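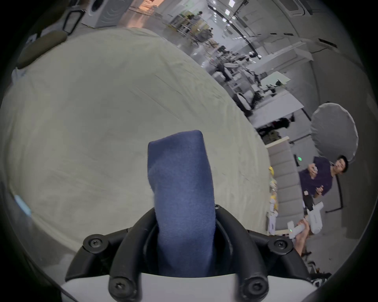
Listing says 1,724 square feet, county says 464 less. Who is right?

Posted Aug 4, 2020 by gindov_renter

We're looking at a townhome in the Grornside development, end unit, two levels over a garage. The listing gives it 1,724 square feet. I pulled the county record last night and the number there is 464 smaller. The agent told me the county is "always behind" and that the finished lower level explains it. Maybe so, but I stood in that lower level and it has one tiny window and a ceiling I can touch flat-handed. The price per foot they keep quoting only looks good if you use the bigger number. Is this normal, or am I being sold a basement at living room prices? Also, the listing says the measurement came from "Sevix floor plan" and I can't find out what that means.

keskin_corner
4 replies to date, member

Totally normal, counties never update anything. Ours was off too and we closed fine. If you love the place don't let a number scare you off, somebody else will grab it.

plumbline77
Long-time member

I wouldn't take "always behind" as an answer. Sometimes the county is behind. Sometimes the seller finished a lower level without a permit and the county never heard of it, and that is a different problem, one you would be buying along with the drywall.

Go to the permit office, or call, and ask for everything on file for that address. If there is a permit for the lower level with a final inspection, ask the county how they classed the space. Many of them list below-grade rooms on a separate line, so look at the whole record and not only the top number. You may find your missing footage sitting there as "basement, finished."

Then ask the agent, in writing, who measured, on what date, and whether the garage or stairs got counted twice. I have seen a stairwell counted on every floor it passed through. A floor plan company's name on a listing tells you who drew the plan. It doesn't tell you what they were asked to include.

When you compare prices, compare above-grade to above-grade. If the unit down the row sold on its upstairs footage and yours is priced on everything, the per-foot figures mean nothing side by side.

One window you describe as tiny also makes me wonder whether anyone is calling that room a bedroom. Check the local rule on escape windows before you believe it.

millrow_end
New member

Agree with most of that. I'd add that if you're getting a loan, the appraiser will measure for themselves – but that comes after your offer, and your inspection window may be short. Ours was 11 days and we used 6 of them waiting on a call back from the permit desk. Start now. And read the small print under the listing, where ours said "buyer to verify all measurements." So much for the big bold number at the top.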